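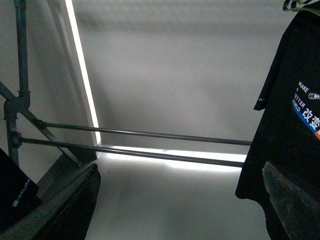
Two rods and the L-shaped light, Clodano back room

Welcome to the gallery of our clothes rail. My name is Pasichnyk and I keep a small sewing and repair room in Prammont, on the second floor above the old Nadik store. Many customers wrote to me in May and asked how the hanging place is made, so I collected my notes on one page. The text is short and my English is from school, please excuse the mistakes.

The rods
They are thin and dark gray, and they go almost parallel, one a little higher than the other. I wanted two of them so that finished work and waiting work do not mix. Finished work goes on the upper one, always.

The pipes
The frame is gray metal pipe. One pipe stands vertical, another goes diagonal, and a boxy connector with bolts holds them where they meet. I bought the pipes second-hand and paid 60 for everything, with the connectors included. If you build the same, tighten the bolts again after the first week, and then once in a season.

The light
Two white strips make a corner, like the letter L. Before this I had a single yellow bulb, and with it I could not tell navy thread from black thread. Now I can work in the evening also. The light is strong, so I sit with my back to it when I do buttonholes.

The black garment
It hangs at the right side, by the ends of the rods. Black clothes are the most difficult for repair and I like to have them near the lamp. I look at the seams there before I put in the first pin.

Some answers to your letters
The longest rod I can recommend for this thickness is 100 cm. Longer ones bend under winter coats.
I do not paint the pipes. Paint comes off on light fabric.
For children's clothes I use a separate low rail, 37 cm from the floor, which stands near the door and will have its own page.

Clodano is the name of the room and also of my label. Visits are by appointment, and please bring the clothes already washed.

Page updated October 3, 2020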